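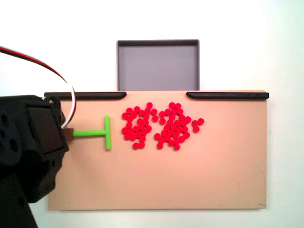

## How to keep a watch log for anime without fooling yourself

I have logged 383 shows and I don't trust the scores on at least half of them. Most guides to tracking anime tell you to sign up for a site, import your list and start rating. Fine, but you end up with a long row of sevens and no idea why.

What follows is how I do it now. It takes a spreadsheet and a few minutes per show.

### 1. Start with what you remember

Skip the import. Open a blank sheet and type in the shows you can recall without help. I got to 118 before I had to look anything up, and the rest were mostly shows I'd given a seven.

Mark those first ones with an R. Anything you add later from an old list gets an L, and no score. A score you put on something you can't remember is a guess about a guess.

### 2. Use five columns

- Title
- Episodes watched / episodes total
- Where you stopped, if you stopped
- One sentence, written the same night
- Score

Leave the score blank for two weeks. I know every site pushes you to rate the second the credits roll. That is when you are worst at it, especially if the finale had a good song.

Ingrid Holloway argued with me over this in April and said first reactions are the honest ones. Maybe. I compared mine on the spring shows, and the same-night numbers ran higher on nearly everything. I'll keep waiting.

### 3. Write down drops

People hate logging drops because it looks like quitting. Log them anyway, with the episode number. If you only score what you finish, your average is going to look generous, and you'll wonder why you like everything so much.

I use three codes:

1. **D1**: dropped in the first episode
2. **D3**: dropped by the third
3. **DX**: dropped later, with a note

The "give it three episodes" rule deserves some doubt, by the way. Check your own D3s. Did any show you disliked in episode one win you over by episode three? On my sheet it happened twice.

### 4. Be careful with seasons

Split seasons or lump them, but choose before you start. I split them. A second season made by different people gets its own row and its own sentence. Recap episodes don't count toward the total, whatever the streaming page says.

Movies go on a separate tab.

### 5. Ignore the site average until you're done

A score built on 1,000 votes in premiere week mostly tells you who was excited for the premiere. Hide the column if your site lets you. If it doesn't, put your sentence in the sheet before you open the show's page.

### 6. Recheck a few every year

Pick ten rows, cover the score and rate them again from the sentence alone. If you can't, the sentence was bad. "Great animation, weak ending" could be almost 253 of my rows. "Spends four episodes on a cooking contest and forgets the sister" is one show, and I know which.

Change the score if you want, but keep the old one in a sixth column.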